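手把手教机器人，教会的是谁

这两年做机器人的公司开发布会，总少不了一段示教。工程师戴上手柄，或者直接攥住机械臂的手腕，带着它走一遍，松开手，机器人自己再走一遍，台下鼓掌。片子剪得很利落，配的字幕大意都差不多：不会写代码的老师傅，也能把手艺传给机器。

我对这句话一直存疑。

先说我自己的来路。我在装配线旁边待过不少年头，做工艺，写作业指导书，后来跟着供应商调过几台示教用的臂。最近一次是去年10月，在Pernavholm的试验间里看Stesel那套遥操作方案，项目名叫Trandimano，要教的活是带扭簧的塑料铰链座：理线、压簧、锁螺丝。东西不大，一只手能盖住。厂方的说法是，每个动作示教几十遍，模型就能学个八九不离十。实际录了292遍，中间换过一次夹爪的指尖垫，换之前录的能不能跟换之后的混着用，两边工程师争了一下午，也没争出结论。

我不是说这条路走不通。拖动示教在喷涂、码垛、弧焊上用了很久，路径固定，工件固定，人带着走一遍确实比对着示教器一个点一个点敲来得快。问题出在大家把这点经验往外推，推到了线、簧、卡扣这些软的、弹的、看不全的东西上，还用同一个词，都叫“教”。

教一个新来的学徒压簧，我说三句话：先别使劲，找到那个往回顶的劲儿，过了那个劲儿再压。学徒第一次弹飞了，第二次弹飞了，第三次就知道了。他知道的是那个劲儿。录下来的示教数据里有什么？有关节角度，有夹爪开合，有腕部相机的画面。那个劲儿在操作员的手指头上，操作员隔着一副手柄，多半自己也没摸着。他是靠看，靠猜，靠多年的习惯把动作凑出来的。机器学走的是凑出来的那个动作。

遥操作尤其如此。坐在操作位上的人，能看到的无非是几路画面，腕上那一路凑得最近，可凑近了就只剩局部，零件的边常常都看不全。黑灰色的塑料，哑光，筋和槽挤在一起，螺丝头上一圈反光比螺丝本身还显眼。一根细线从弹簧上头过去，它离弹簧面还有多高？画面里看不出来。熟手会偏一下手腕，换个角度瞄一眼再下去。这个“偏一下”录进数据里，是一段没什么道理的抖动，有的团队清洗数据的时候顺手就给抹平了。我亲眼见过。抹平以后曲线漂亮，机器人下手也干脆，干脆地夹在线上。

再说成本，这是发布会上最不爱讲的一块。宣传里写的是“无需编程”，省下来的程序员工资，换成了操作员的工时。一个熟练的遥操作员，连着录4个小时手就飘了，后半程的数据质量明显往下掉。录废的要挑出来，挑的人得懂工艺，懂工艺的人本来是在线上干活的。把他抽过来看录像，线上就得补人。我算过一笔粗账，Trandimano那个工位，从搭台子到敢让它独立跑一个班，前后搭进去约398个工时。同一个活，做一套专用工装，找个有经验的钳工，也就是一两个星期的事。工装当然笨，换个型号就得重做。可示教出来的模型，换个型号是不是就不用重做？供应商的回答是“补录少量数据即可”。少量是多少，合同里没写。

有朋友反驳我，说你拿今天的水平去量一个刚起步的技术，不公平，Peng的那台新臂已经带力反馈了，手上有感觉，数据里也有力的信号。我去试过。力反馈是有，像隔着棉手套捏黄豆，知道捏着了，不知道捏的是哪一粒。比没有强，这我承认。可是延迟稍微一大，反馈就成了干扰，操作员最后请工程师把它调小，小到差不多等于关掉。这些细节写不进宣传册，却决定了录下来的东西值不值钱。

还有一件事我觉得更要紧。示教这种办法，默认被示范的那个人做得对。可车间里的老师傅，每人都有一套自己的毛病。有人习惯先锁左边螺丝，有人锁一半回头再补一遍，有人线理得随意，靠后面的工序兜着。人带人的时候，徒弟会问一句为什么，师傅有时候自己也愣住，然后两个人都把这毛病改了。机器不问。两位师傅各录一半，它学出来的就是两种毛病的折中，哪一种都不像，出了次品也说不清该找谁。我们写作业指导书，吃力就吃力在这里，要把“我一向这么干”逼成“为什么必须这么干”。现在有了录制键，这一步看上去可以省了，其实是往后挪，挪到了客户投诉那天。

所以每次有人请我去看演示，我都先问2个问题。第一个，失败的那些遍数在哪儿，能不能让我看看？第二个，把零件转个小角度，再把线换一根硬一点的，现场跑给我看，行不行？愿意当场转零件的供应商，我见过，不多，跑砸了也照样把录像给我，我反倒愿意跟他们接着谈。更多的是把话岔开，请我去隔壁喝茶。

手艺能不能用手传给机器，我想将来总有一部分是可以的。哪一部分，现在没人说得准，做的人心里也未必有数。在那之前，采购的同行看演示时不妨站近一点，别光盯着机械臂，也看看坐在操作位上的那个人，看他什么时候停下来，什么时候皱眉头。要买的东西里，有很大一块还在他身上，合同上可没有他的名字。

2022年5月15日
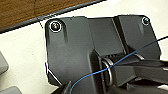
腕部相机近景：深色塑料件上的弹簧、螺丝与一根蓝色细线。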